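Paying by the Towel: Six Weeks with the Gretska Handheld Gripper Kit
Speaker notes, Settimio Marchetti, 29 July 2020

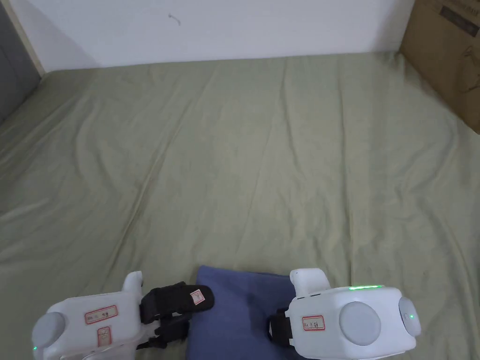 Start with the price, they'll ask anyway. The Gretska kit is two handheld grippers, a charging dock, the recording software and a license for 3 named users. List price at the time we bought was 1,191 dollars. That covers the hardware. The software is free until April, after which it becomes what the sales sheet calls "a relationship." Pause here. If there's no laugh, move on quickly. Point at the slide: a pair of grippers, a folded blue cloth, a green sheet with more wrinkles than I'd accept in a shirt. Say that most of the product is in what you're looking at, and that the small labels with the red borders have handwriting on them, so you can guess how far the printed documentation took us.

What we wanted it for. We run a small towel and napkin service and we wanted folding examples we could hand to Vomodetti, who were going to train the folding model. They needed 1,000 good folds. "Good" was defined in a PDF. I have read the PDF more often than my lease.

Setup. Say this part slowly, it's the part people came for.
Charge both grippers overnight. The quick start says two hours. The quick start was written by an optimist.
Pair the left one first. Pair the right one first and the software swaps them, and you get a very nice recording of somebody folding in a mirror.
Check that both indicator lights are green before you press record. Green means ready. It also means "was ready a minute ago," so check the screen too.
Straps snug. Loose straps made our jaws twist on heavy cloth and the whole take went in the bin.

What I liked. The grippers are lighter in the hand than they look, and I say that as someone who expected to hate them. You can put a new person on them and have usable folds before lunch. The jaws are good on edges. A hemmed edge they'll pick up nearly every time. Battery life matched the box, and I tested that because I didn't believe the box.

What I didn't like. Thin cloth. If you have two layers and you want one, the jaws want two. We ended up making a little lift with one side and a pinch with the other, and we taught everybody that, and then Gretska support told us it was in the advanced guide. There is an advanced guide. Ask me afterward how to get it, there's a form.

Also the noise when it loses tracking. It's a cheerful noise. It should be a different noise.

(If running late, skip to the comparison.)

Support. Two tickets. The first one was answered the same day by a person who had clearly held the product. The second was answered by somebody who asked whether I had a product. Call it a draw.

Comparison with Warkeo. I had the Warkeo kit on loan for a few days, so be fair about this, I didn't live with it. Warkeo's jaws are softer and better on thin napkins. Their software exports in a format that Vomodetti described as "interesting." With Gretska, the files went straight in. I'll forgive a lot in a gripper for that. Warkeo is also heavier, and by the end of an afternoon you'll know it in your wrists.

The rental plan. Gretska will rent you the same kit by the month. Do the arithmetic on your own job before you sign. If you have one batch to record and a clear end date, rent. If your end date looks anything like ours did, buy it and stop thinking about it.

Things to ask the salesperson. Write these on the board if there is one.
What happens to my recordings if I stop paying?
Can I buy jaws on their own? (Yes, but they come in pairs, and we only ever wore out the left.)
Which firmware is on the unit you're shipping me? Ours was old, and the update took a whole morning.

Where we ended up. We got our folds. Vomodetti accepted the batch after sending back a portion for "ambiguous corners," a phrase I now use at home. We kept the kit. Would I buy a second one? At this price, with the current jaws, no. With the softer jaws they keep hinting at, probably, and I'd grumble through the invoice.

Questions. Bring the demo towel up front. Let people try the pinch. Don't let them near the pairing button.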